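Moving from Broltville to Fulside, what's worth paying the van for?
Posted 9/21/20 in Moving House

We're off in October and I've got two quotes, one for 477 and one for 1,053! The cheap lot, Ploton, only take boxes. Do I pay up or get rid of half our stuff? I've started on the airing cupboard and I'm already fed up (so many towels). 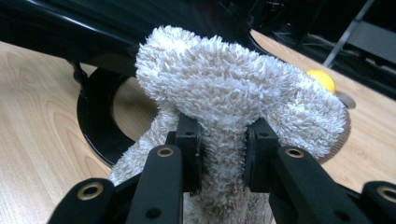 Hooman Ghasemi
Go cheap! I did Fulside with Ploton and they were fine, bit late. Towels are brilliant for wrapping plates, so don't bin any. Do ask what they charge for stairs though, mine came to 300 extra and I had a proper sulk about it.

Odd shapes
Anything that won't stack goes in your own car, on the back seat, with a blanket over it. 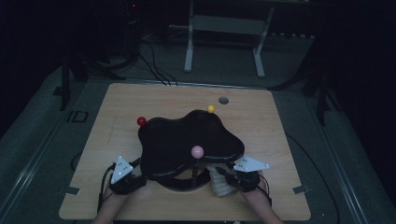

Cleaning before you hand the keys back
I'd do it yourself. Warm water, old cloths, and leave the kitchen till last.

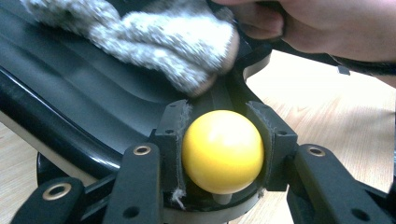 More answers (2)

dantas_lane
depends how much furniture you have really. we hired a van from Dantas and did it in two trips, never again

mossy_kettle
Get a third quote.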